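# Rernell Releases Turkar Mattress Line With Revised Foam Core and Removable Quilted Cover

**For release in May**

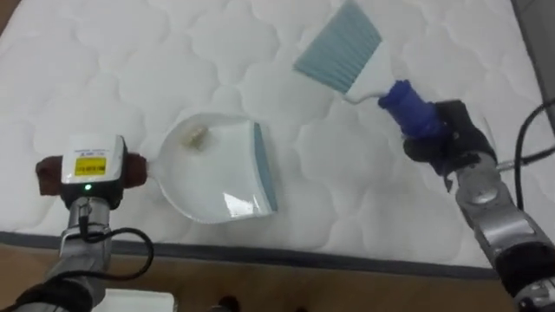
Rernell, a maker of bedding for the rental housing and hospitality trade, has begun shipping the Turkar line to distributors. Turkar replaces the company's earlier Geagea line, which will remain available until existing stock is sold. Spare covers for Geagea will be kept in production for three years after that.

The main change is in the core. Geagea used a single block of medium-density foam over a felt pad. Turkar uses three bonded layers: a firm base, a transition layer and a softer comfort layer at the top. The layers are joined with a water-based adhesive applied in strips, which leaves channels for air to pass between them. The base layer is denser along the long sides, where guests and tenants tend to sit, and where Geagea units returned under warranty most often showed wear.

"Edge failure was the most common claim on the old line, so edge support was the first item on the design list," said Adalberto Rocha, product engineering manager at Rernell. "The side sections now carry a seated load without the top layer rolling outward. We kept the overall height the same so that fitted sheets already in use will still fit."

The cover is quilted on the top panel and plain on the underside. It closes with a zipper on all four sides and comes off in two parts, so the top panel can be washed or replaced without lifting the core from the bed. The zipper pull is housed in a fabric pocket at the foot end. Rernell recommends a cool wash and line drying. Tumble drying at high heat may shrink the quilting thread and is not covered by the warranty.

## Testing

Turkar was tested in the Rernell workshop and then placed in 353 occupied rooms run by property managers already using Geagea. The placement ran for seven months. Units were measured for loss of height at the center and at both long sides at the start and end of the period, and room staff recorded complaints in a shared log.

Mindbridge, a consultancy that works with property operators, designed the log and reviewed the entries. Two changes were made to the product as a result. The handles were moved closer to the corners after staff reported that the mattress folded in the middle when carried by two people. The size label, first sewn to the underside, was moved to the foot end, where it can be read with the bed made up.

"Most of the entries had to do with handling, and very few with comfort," said Meifang Su, who led the review for Mindbridge. "Staff who turn over several rooms in a shift notice the handles and the label long before they notice the foam. The log was written with that in mind – short entries, one line each, with a field for the task being done at the time."

## Care and rotation

The comfort layer is on one side only, and the mattress should not be flipped. It should be rotated head to foot every three months during the first year and twice a year after that. A slatted base is suitable if the gaps between slats are no wider than the slats themselves. The mattress arrives compressed and should be left unwrapped in a ventilated room overnight before bedding is put on.

Stains on the top panel can be treated with mild soap and cold water. Solvent cleaners and bleach should not be used on any part of the cover. The core must not be soaked or steam cleaned.

## Availability

Turkar is available in twin, full, queen and king sizes. Orders of up to 100 units ship from stock. Larger orders are made to schedule, and delivery dates are confirmed in writing when the order is placed. Replacement top panels, full covers and zipper pulls are sold separately under the same part numbering system as Geagea, with the suffix T.

The warranty covers loss of height, seam failure and zipper failure under normal use – terms are printed on the sheet packed with each unit. Geagea warranties already in force are not affected by the change of line.

## About Rernell

Rernell designs and assembles mattresses, toppers and protective covers for property managers, dormitories and small hotels. Its products are sold through trade distributors.

**Press and trade inquiries:** Rernell Product Office, attention Adalberto Rocha. Sample cover swatches and cut sections of the Turkar core are available to distributors on request.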